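Jacken auf offener Kleiderstange: Schultern beulen aus, Stange wandert

Haushalt & Ordnung > Kleiderpflege
357 mal gelesen

Rawan Boutros
27. Oktober 2025

Hallo zusammen, kurz weil gleich Bahn. Haben im kleinen Schlafzimmer im Schrank keinen Platz mehr, nur noch auf der Kleiderstange (Metall, verchromt, Modell Tindale, 141 cm hoch). Zwei Probleme:

1. Jacken kriegen so Beulen an den Schultern. Vor allem die gelbe, der Stoff ist glatt und leicht glänzend, da sieht man alles. Drahtbügel sind schon alle raus, jetzt Holz. Besser, aber nicht weg. Bügel zu breit? Oder muss die Jacke zu?

2. Ständer rutscht auf dem Parkett. Jedes mal wenn man was Schweres aufhängt ein Stück Richtung Bett. Filz drunter hat es schlimmer gemacht.

Bohren ist nicht, Mietwohnung. Wer hat ne Idee?

Trilok Goel

Zu 2: Filz ist zum Gleiten da, klar dass es schlimmer wird. Gummikappen! Aber helle bzw. nicht färbende nehmen, schwarzer Gummi kann auf geöltem Holz Flecken machen. Vorher Boden wischen, trocknen lassen, dann erst hinstellen.

Zu 1 müsste man mal sehen wie der Bügel in der Jacke sitzt. Und wieviel Platz ist da überhaupt neben dem Bett?

Rawan Boutros

Danke schonmal! Vom Fußende bis zur Wand sind es nur 60 cm wenn man die Kieferpodeste abzieht. Podeste sind 19 cm hoch, selbst gebaut, zwei Stück nebeneinander, eins direkt am Bett. Sollten mal Stauraum werden, jetzt Stufe/Ablage. Der Bügel ist der braune von Dubey, keine Ahnung welche Breite.

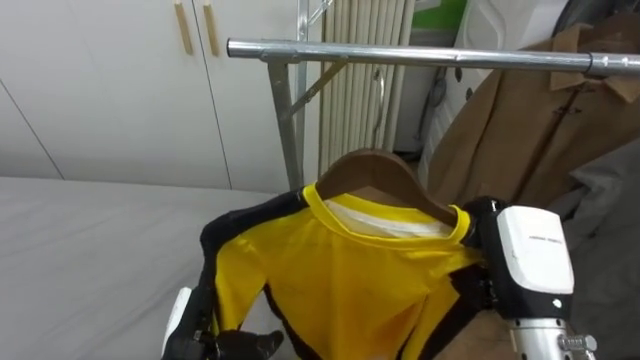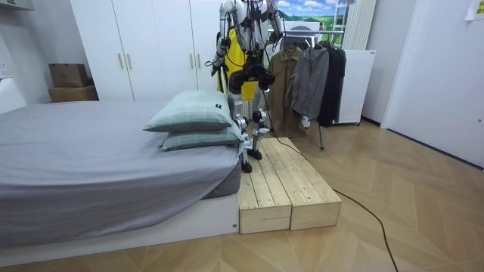
Bild 1 die gelbe Jacke auf dem Holzbügel unter der Stange, Bild 2 Fußende vom Bett mit den Podesten

Savita Negi

Bügelbreite: Jacke flach aufs Bett legen, von Schulternaht zu Schulternaht messen. Bügel soll 1 bis 2 cm schmaler sein als das Maß. Enden dürfen auf keinen Fall in den Ärmel drücken, genau da entstehen die Beulen. Bei Rundhalskragen rutscht der Bügel auch gern zu einer Seite, also nach dem Aufhängen nochmal am Saum gerade ziehen.

Zumachen ja, Reißverschluss oder Knöpfe egal, wenigstens oben. Fällt dann gleichmäßiger.

Beulen die schon drin sind: im Bad nach dem Duschen aushängen lassen, mit der Hand glattstreichen, über Nacht hängen. Nicht mit dem Bügeleisen auf den Glanzstoff!! Hab mir so im Februar eine Regenjacke ruiniert, Speckstelle geht nie wieder raus. Erst Pflegeetikett gucken.

Khôi Âu

Kauf halt nen Schrank. Bei Seltport gibts schmale.

Trilok Goel

@Khôi bei 60 cm geht doch keine Schranktür auf, max. Schiebetür.

@Rawan die Strebe zwischen Pfosten und Stange mal nachziehen, wenn die Schraube locker ist wackelt das Ganze und wandert dann auch mit Gummi. War bei meinem so. Schwere Sachen zur Pfostenseite hin, die leichten ans freie Ende. Würd den Ständer nicht auf die Podeste stellen, auch wenns verlockend ist.

Rawan Boutros

Nachgemessen, Bügel war 3 cm zu breit, also hattet ihr recht. Schmalere bestellt. Schraube an der Strebe war tatsächlcih lose, ist jetzt fest. Gummikappen hol ich morgen, melde mich ob der Ständer dann stehen bleibt.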